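4. 경계 대비와 조도 조건에 대한 논의

4.1 조도 수준에 따른 경계 탐지의 차이

앞 장의 결과에서 확인되듯이, 수평면 조도를 1,000 lx에서 2,000 lx로 높였을 때 경계 탐지 시간의 감소는 모든 배색 조건에서 같은 크기로 나타나지 않았다. 바닥과 벽의 반사율 차이가 작은 배색에서는 조도 증가에 따른 이득이 뚜렷하였으나, 반사율 차이가 이미 큰 배색에서는 이득이 미미하였고 일부 참가자에게서는 탐지 시간이 오히려 길어졌다. 참가자 63명 가운데 수정체 혼탁 소견이 기록된 집단에서 이러한 역전이 집중적으로 관찰되었다는 점은 안구 내 산란광의 영향을 시사한다.

산란광은 망막상 위에 균일하지 않은 휘도 막을 형성한다. 밝은 면의 휘도가 높아질수록 인접한 어두운 면의 망막 휘도도 함께 상승하며, 그 결과 물리적 휘도비가 동일하더라도 유효 대비는 감소한다. 조도를 높이면 두 면의 휘도가 같은 비율로 증가하므로 단순한 대비 모형에서는 탐지 성능의 저하를 예측할 수 없다. 본 연구에서 얻은 결과를 설명하려면 순응 휘도의 변화와 산란 성분을 분리하여 다루는 모형이 필요하다.

한편 조명기구의 배치가 미친 영향도 배제하기 어렵다. 실험실 Reltesum의 천장에는 Jakab 조명기구를 격자형으로 설치하였는데, 벽면에 가까운 열의 기구가 벽 상부에 국부적인 고휘도 영역을 만들었다. 고조도 조건에서 이 영역은 참가자의 주변 시야에 지속적으로 놓였다. 사전 측정에서는 눈부심 지수가 허용 범위 안에 있었으나, 지수의 산출식은 정상 시력의 성인을 기준으로 작성된 것이어서 고령자의 불편감을 과소평가할 가능성이 있다.

4.2 주관 평가와 수행 지표의 불일치

주관 평가는 Trekari 설문지의 보행 공간 하위 척도로 측정하였다. 참가자들은 대체로 2,000 lx 조건을 더 안전하다고 평정하였으며, 탐지 시간이 길어진 참가자들도 예외가 아니었다. 밝은 공간을 안전한 공간으로 간주하는 선행 판단이 응답에 반영되었을 수 있다. 따라서 만족도 조사만을 근거로 고령자 주거의 조도를 결정하는 관행은 재검토될 필요가 있다.

불일치의 또 다른 원인으로는 과제의 성격을 들 수 있다. 탐지 과제는 정지한 자세에서 수행되었으나 설문 문항은 보행 중의 경험을 묻는다. 실제 보행에서는 시선이 바닥과 전방을 오가고, 그때마다 순응 상태가 변한다. 어두운 현관에서 밝은 거실로 이동하는 경우처럼 순응 전환이 큰 구간에서는 정지 과제의 결과를 그대로 적용할 수 없다. 후속 실험에서는 보행 경로 위에 조도 단차를 두고 동일한 경계 자극을 제시할 예정이다.

휘도 자료의 처리에는 Staseslow를 사용하였다. 해당 프로그램은 인접한 두 영역의 평균 휘도로부터 대비를 산출하며, 영역 사이의 전이 구간은 계산에서 제외한다. 이 방식은 걸레받이나 계단코와 같이 직선으로 뚜렷하게 구분되는 경계에는 적합하다. 그러나 가구의 덮개나 침구처럼 표면이 부드럽고 윤곽이 둥근 물체에서는 전이 구간의 폭이 위치에 따라 달라지며, 제외되는 면적도 일정하지 않다. 평균값에 기초한 대비는 이러한 경계의 식별성을 실제보다 높게 제시할 우려가 있다.

4.3 곡선 경계의 취급

실내 안전 지침의 다수는 색채 대비를 두 평면의 반사율 차이로 규정한다. 규정이 간명하여 설계 단계에서 적용하기 쉽다는 장점은 있으나, 경계의 형태와 선명도는 평가 대상에 포함되지 않는다. 본 연구의 자극 역시 직선 경계로 한정되었으므로 곡선 경계에 대한 결론은 유보한다. 어두운 면이 밝은 면과 둥근 윤곽으로 맞닿고 초점이 흐린 경우를 그림 2에 제시하였다.

그림 2. 흰 면에 접한 어두운 영역의 둥근 경계. 어두운 쪽은 흐림이 심하여 표면의 세부가 식별되지 않는다.

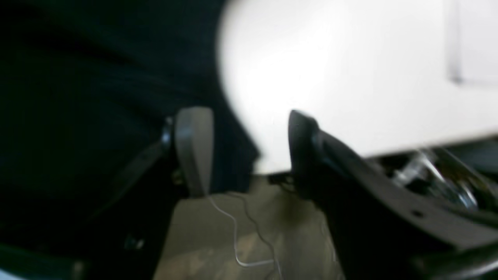
Zihan Lu는 초고에 대한 의견에서, 경계의 형태를 변수로 추가하기에 앞서 굴절 이상의 교정 상태부터 통제해야 한다고 지적하였다. 교정이 불충분한 참가자에게는 직선 경계도 넓은 전이 구간으로 지각되므로, 형태의 효과와 흐림의 효과가 서로 섞인다는 것이다. 그는 또한 평소 착용하는 안경을 그대로 허용한 본 연구의 절차가 생태적 타당성을 높이는 대신 개인 간 분산을 키웠을 것으로 보았다.

이 지적은 타당하다. 본 연구에서는 참가자의 평상시 시각 조건을 유지하는 데 우선순위를 두었고, 검사 당일의 교정시력은 공변량으로만 투입하였다. 공변량을 제거한 모형에서도 조도와 배색의 상호작용은 유지되었으나, 효과의 크기는 감소하였다. 흐림 자체를 조작하지 않은 이상 두 효과의 상대적 기여를 현재의 자료로 분리할 수는 없다.

4.4 적용 범위

논의한 결과는 확산광이 우세한 실내에 한정된다. 주광이 유입되는 창가에서는 시간대에 따라 휘도 분포가 크게 변하고, 광택이 있는 바닥재에서는 정반사 성분이 경계를 가로질러 나타난다. 두 조건 모두 본 실험에서는 차폐막과 무광 시편을 사용하여 배제하였다. 시편의 색상도 무채색으로 제한하였으므로, 황변된 수정체에서 문제가 되는 청색 계열 배색의 식별성은 별도의 측정을 필요로 한다.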